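Everything below comes from questions people have sent us about the Hastden Choral and Brass Weekend, which fills the old drill hall and half of Lasgate Street every August. We love getting these, so keep them coming!

## Getting in

**Do I need to read music?**

No! The come-and-sing choir learns everything by ear on the first morning, and the harmonies are taught line by line. If you do read, there are printed parts at the door (bring a pencil, they run out every year). The brass workshops are a different matter, and you'll want to be comfortable with at least two sharps and two flats.

**How big is the massed choir?**

Last year we had 797 voices for the closing piece, up from a first weekend when we fitted on the stage with room for the piano. It's a huge sound and I still get goosebumps in the second verse.

**Can I bring my kids?**

Please do. Under-11s sing free if they come with a grown-up, and the junior percussion room is open both afternoons. Ear defenders for little ones are at the front desk, or bring your own if they're fussy about fit.

## The music

**What are we singing this year?**

The big work is a new setting of three harbour songs, written for us by the Cerkness band's own arranger. There's also a spiritual, two rounds, and the Sepúlveda lullaby everybody asked us to bring back. Practice tracks go up a month ahead, one per voice part, plus a slow version of the lullaby for anyone who finds the middle section slippery. 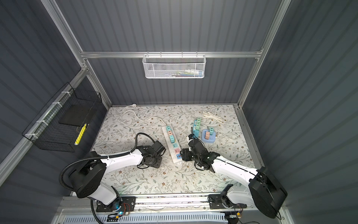 **Can my group perform on the open stage?**

Yes, and we'd be thrilled. Slots are 11 minutes including set-up, and they go in the order the forms come in. Choirs, quartets, ukulele clubs, one-person bands, all welcome. We also hand out a colour card for each half of the program so the stage crew can find your group quickly, and if you're decorating your own music stands, go for something gentle like the vines and tiny brown blossoms on that pale tabletop, which won't fight with the lights. Glitter is a no, sorry, it gets into the valves.

**Is there somewhere to warm up?**

The upstairs gallery is open from 8 am, and the brass players have the yard out the back. Please keep the stairwell clear, even though the echo in there is gorgeous.

## Practical bits

**How do I get there?**

The 42 bus stops outside the hall. Parking is tight, and the oval on the other side of the creek is your best bet, around a ten-minute walk.

**Is there food?**

Soup, rolls and very good lamingtons at lunch. Tea is on all day.

**I play an instrument you haven't listed. Can I still come?**

Write and ask! We had 51 late requests last time and found a spot for nearly all of them, including a serpent and a set of handbells.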